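Misar Simulator Station: Visitor Day Set-Up Guide
Section 4. Running the gripper-view demonstration
Revised April 17, 2021

Use this section when visitors will watch the simulated arm from the wrist view and then drive it themselves. Section 3 (projector and seating) must be finished first. The demonstration takes 21 minutes per group with two operators at the station.

4.1 Starting the session

1. Turn on the station computer and log in with the visitor account. Do not use the staff account. It can overwrite saved scenes.
2. Open Kurow and choose Demonstration from the start menu.
3. Load scene 414. Wait until the progress bar clears before touching the hand controller.
4. Set the display to wrist view and press Home. The fingers should be fully open with nothing between them.
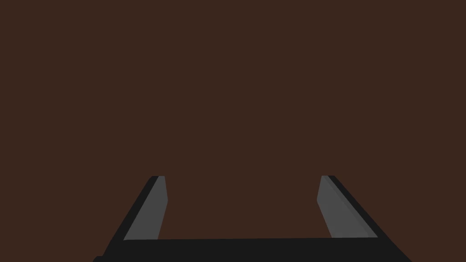 Berenice Tovar asks that operators leave the controller flat on the desk until the group is seated, as a nudge during loading shifts the zero point and the whole start-up has to be done over.

Note: If Home does not respond, check that the red stop button has been pulled back out after the last session.

4.2 Checking the open position

1. Press Open once. The fingers should stay where they are.
2. Look at the gap between the two gray pads. It must be clear all the way to the palm.
3. Press Hold to lock the view while you give the introduction on card 2.
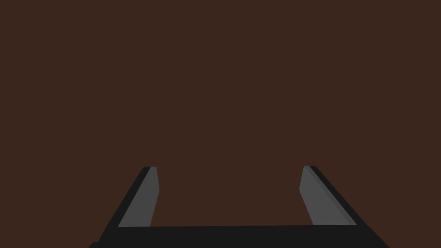
Figure 4-2. Wrist view, fingers open.

Keep the introduction short. Most groups want to know how the fingers are controlled and how fast the arm can go. Both answers are printed on the back of the card. Questions about the Brasitz arm in the next bay should go to the operator on that side.

Caution: Hold locks the view only. The controller stays live, and the arm will move if it is bumped.

4.3 Showing the work area

1. Release Hold.
2. Tilt the wrist slowly until the table's far edge and the walls come into view.
3. Stop there and let the group get its bearings before going further.

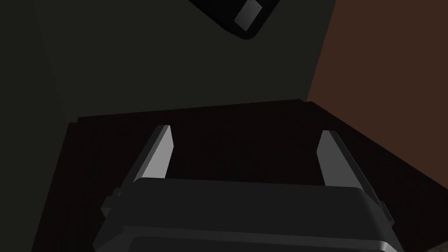 4. Hand the controller to the first visitor and set the speed limit to 17 percent. Stand where you can reach the stop button. Each visitor gets one turn, and the limit stays on for everyone, including people who say they have used Kurow before.
5. Press Home between turns.

Note: The Cuevas hand controller has a stiff trigger. Children may need both hands, so lower the desk stand before they begin.

4.4 Close work around dishes

1. Load the tableware scene from the Demonstration menu.
2. Set the speed limit again. It does not carry over from the last scene.
3. Bring the gripper in slowly and stop before contact.
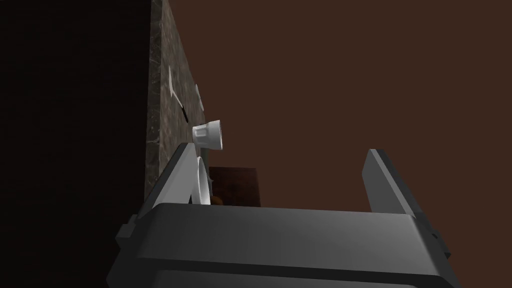
Close work is where visitors most often misjudge distance. A flat screen gives little sense of depth, and people tend to close the fingers too soon. Before anyone tries a grasp, point out the white fluted cup near the tip of the left finger and ask the visitor whether it is in front of the plate or behind it. Then let them move the wrist a little to one side and answer again.

4. If the visitor loses track of the cup, press Home and start the approach again. Do not reload.
5. After the last turn, press Home, then Exit. Answer No when asked to save.

Caution: Saving at this point replaces the starting scene for the next group. If it happens, restore the December copy from the backup folder and tell Mark Anthony Dagdag before the next group comes in.

Continue with Section 5, Closing the station.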